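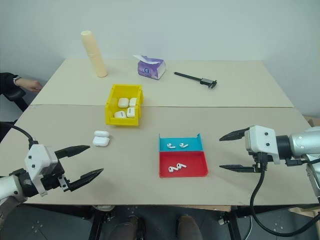
Gripper comparison, two-arm bench
Progress report, 25 March 2022
Prepared by Nadège Deschamps for the Tovulberg fund

The grant covers a comparison of two finger sets for our parallel grippers, the plain pointed Eltham fingers and the serrated Namura fingers, on small glossy parts. We are a little past the halfway point.

Work done

Both arms are mounted and share one controller. The test parts are earbuds and their charging cases, with a yellow bin for the cases and a two-compartment tray, blue and red, for the earbuds. We picked them because they are smooth and rounded, and customers keep asking about parts like that. We have logged 600 of the 1,000 planned picks.

Results so far

Cases are the easier part for both finger sets. Most of the failures come when a case stands close to the bin wall and a finger has no room to get behind it. Earbuds are harder. The serrated fingers hold the stem well once they have it, but they tend to turn the earbud during the lift. The pointed fingers turn it less and drop it more often.

We lost 185 picks to a calibration fault on the left arm. They have been thrown out and are not in the total given here. The mount has been replaced and the arm is checked at the start of each session – no further drift so far.

Spending

On budget. The spare fingers from Nugroho cost more than quoted, and the difference came out of the travel line.

Next steps

Finish the remaining picks, then repeat the earbud set at a lower closing force. The final report is still due in September. We would like a decision on the second wrist camera before then, as delivery is slow.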